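**Zumdale Par — kit de captura bimanual para ropa y textil**
Ficha de equipo, rev. de enero. Mantiene: Esben Toft. Dudas de pedido: Kusum Shukla.

Kit completo para grabar demostraciones con dos pinzas y cámara a la altura de la cabeza. Pensado para tela: chaquetas, toallas, camisas, fundas. Se alquila o se compra. Sale calibrado del taller, llega en 2 maletas.

Ojo: esta ficha sustituye a la anterior. Si tienes la versión con cámara lateral, los soportes NO son compatibles. Pregunta antes de pedir recambios.

## Qué viene en las maletas

- 2 pinzas negras Zumdale, izquierda y derecha (van marcadas por dentro de la muñeca, no se intercambian)
- 1 cámara de cabeza con soporte regulable
- 1 cámara de muñeca por pinza
- Caja de sincronía Mondal, con su fuente
- Pedal doble: inicio/fin de episodio y descarte
- 4 juegos de dedos de repuesto con almohadilla
- Disco externo, formateado
- Cables. Etiquetados por los dos extremos, por favor devolverlos etiquetados
- Hoja de calibración y tablero plegable

No incluye: ordenador, prendas, mesa, perchero. El perchero lo pedimos siempre y siempre se olvida. Cualquiera de tubo sirve si no se tambalea.

## Para qué lo usamos

Tareas con dos manos en las que la tela cambia de forma todo el rato. Colgar, descolgar, doblar, dar la vuelta a una manga, ofrecer una chaqueta abierta a una persona. Esta última es la que más trabajo da y la que más nos piden desde Bellton, así que buena parte de los ajustes de fábrica van hacia ahí.

El software de política es de cada uno. Nosotros entregamos datos: vídeo de las cámaras, posiciones de las articulaciones, apertura de pinza, fuerza estimada en los dedos, marcas del pedal y una frase de tarea por episodio. Formato abierto, un directorio por episodio. Hay lector en Python dentro del disco, carpeta `leer`.

## Prendas oscuras y exposición

Viene en automático limitado. Para prenda clara va bien tal cual. Para prenda oscura, subir un punto y bloquear, si no la cámara de cabeza se pone a corregir en cuanto la tela llena la vista y los episodios salen con saltos de brillo. 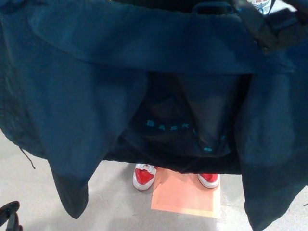 El ajuste de exposición se hace con la prenda ya levantada y abierta, nunca con la mesa vacía. Pinza cerrada, prenda delante, esperar a que se estabilice, bloquear. Con tela tipo nailon azul petróleo como la de la chaqueta de arriba hay que mirar los pliegues: tienen que distinguirse las sombras azul marino de los reflejos verdosos, y por el hueco entre los dos delanteros tiene que seguir leyéndose algo del fondo. Ahí se ven las zapatillas rojas y parte de las letras turquesa sobre la prenda negra de detrás. Suficiente. Si el negro de detrás se funde con el borde de la chaqueta, el anotador no sabe dónde acaba una cosa y empieza la otra, y el modelo tampoco. Medio punto más y repetir.

Otra cosa de la tela grande: tapa. Con la prenda en alto la cámara de cabeza pierde casi todo lo que hay detrás. Por eso las cámaras de muñeca graban siempre, aunque la tarea parezca fácil. No desactivarlas para ahorrar disco. Ya nos ha pasado con dos clientes.

## Agarre

Los dedos traen almohadilla por la cara interior. Se gasta. Cambiarla cuando brille o cuando el nailon empiece a resbalar, lo que pase primero.

Ajustes de partida:

| Tejido | Fuerza | Almohadilla | Notas |
|---|---|---|---|
| Nailon liso, cortavientos | media | blanda | agarrar por costura o cuello, no por paño |
| Algodón, camiseta | baja | estándar | ojo con coger dos capas |
| Forro polar | media | estándar | perdona casi todo |
| Punto fino | mínima | blanda | se engancha, revisar el canto del dedo |
| Vaquero | alta | dura | pesa, subir despacio |

Fuerza en texto y no en número porque cada par de pinzas trae su propia curva, está en la hoja de calibracion. Usad esa.

Cordones y tiradores: no se cortan ni se esconden. Que cuelguen. Son parte de la prenda y el sistema tiene que haberlos visto en todas las posiciones. Solo se para el episodio si un cordón entra en la articulación del dedo. Etiquetas igual, se dejan puestas.

## Cómo se graba una sesión

Ritmo normal nuestro: 54 episodios por turno con un operador y un ayudante. Más se puede, pero bajan los buenos. Nhi Trình, que lleva las sesiones de prueba, corta siempre en la primera hora para repasar lo grabado y luego sigue.

1. Encender la caja Mondal antes que las cámaras. Al revés pierde la sincronía y no avisa.
2. Calibrar con el tablero. Dos posturas bastan.
3. Bloquear exposición (ver más arriba).
4. Escribir la frase de tarea. Corta, en infinitivo: «sujetar la chaqueta abierta», «meter la manga derecha».
5. Pedal izquierdo, grabar, pedal izquierdo.
6. Si ha salido mal por el operador: pedal derecho, queda marcado como descarte. No borrar a mano.
7. Si ha salido mal pero se ha recuperado, se guarda. Esos son de los mejores.
8. Cambiar algo entre episodio y episodio: prenda, altura, punto de agarre, posición de la persona.

El paso 8 es el que se salta todo el mundo. Un lote de 100 episodios con la misma chaqueta cogida por el mismo sitio vale muy poco, lo hemos entrenado y lo hemos tirado. Janaka Cassim preparó una hoja de variaciones, está en el disco. Imprimirla y tacharla según se va.

## Cuando hay una persona delante

Obligatorio:

- Segundo operador con la seta de parada en la mano. En la mano, no encima de la mesa.
- Velocidad limitada, perfil `persona`. No se puede subir desde la aplicación y está hecho así a propósito.
- Nada colgando del cuello: acreditaciones, collares, auriculares.
- Consentimiento firmado antes de grabar. Plantilla incluida, revisadla con vuestra gente de legal.
- Acordar una palabra de parada. Cualquiera, pero la misma toda la sesion.

Recomendado: ropa con contraste respecto a la prenda de la tarea. Si puede ser algún dibujo o texto, mejor, ayuda a seguir el cuerpo por detrás de la tela. Calzado cerrado. Cara: hay difuminado automático a la salida, repasar siempre.

## Suelo y luz

Suelo liso y mate. Los brillos fuertes molestan más que la falta de luz. Luz de techo repartida, sin foco directo a la prenda; en tela con algo de brillo cada foco deja una mancha que se mueve con el pliegue y el modelo se agarra a eso.

Dejar fondos variados. Cambiar de sala si se puede. Si no, girar el puesto un cuarto de vuelta a mitad de turno y recalibrar.

## Datos y disco

Un turno completo cabe de sobra en el disco incluido. Copiar al acabar el día y comprobar con `verificar.py`, que mira sumas, número de fotogramas por cámara y huecos en las marcas de tiempo. Si sale `HUECO` en rojo, mandad el directorio entero, no solo el registro.

Los descartes se copian también. Ocupan poco y alguna vez los hemos recuperado para entrenar detección de fallo.

## Compatibilidad

Brazos: probado con Wamell de segunda y tercera serie. Con la primera funciona pero sin fuerza estimada. Otros brazos, con placa adaptadora (se pide aparte, indicar modelo y tornillería).

Sistema: Linux. En otros arranca el visor y poco más.

Pinzas de otra marca: no. Lo hemos intentado, las cámaras de muñeca quedan torcidas y la calibración no aguanta el turno.

## Problemas conocidos

- La cámara de cabeza pierde foco si la prenda se acerca demasiado durante un rato. Foco fijo activado de serie desde esta revisión. Si tu kit es anterior, se cambia en `config/cabeza`.
- El pedal derecho rebota a veces y marca dos descartes. El segundo se ignora al exportar.
- Maleta pequeña: el cierre de la izquierda va duro. Estamos en ello.
- La pinza derecha pide recalibrar tras un cambio de dedos aunque no haga falta. Darle a aceptar y recalibrar igual, son dos minutos.

## Alquiler, compra, recambios

Alquiler por semanas, con media jornada de puesta en marcha incluida. La da Selvaraj Gazi en vuestro local, o por videollamada si estáis lejos. Precio según duración, lo pasa Kusum el mismo día si escribís antes de las 12:00.

Compra: kit completo o sin caja de sincronía, para quien ya tenga la suya. Plazo según existencias, preguntad.

Recambios sueltos: dedos, almohadillas (blanda, estándar, dura), pedal, cables, soporte de cabeza. Las almohadillas blandas se agotan cada dos por tres, pedidlas con el kit y no después.

Devoluciones de alquiler: disco vaciado, dedos puestos, hoja de calibración dentro de la maleta grande. Si falta la hoja hay que calibrar de cero y se cobra.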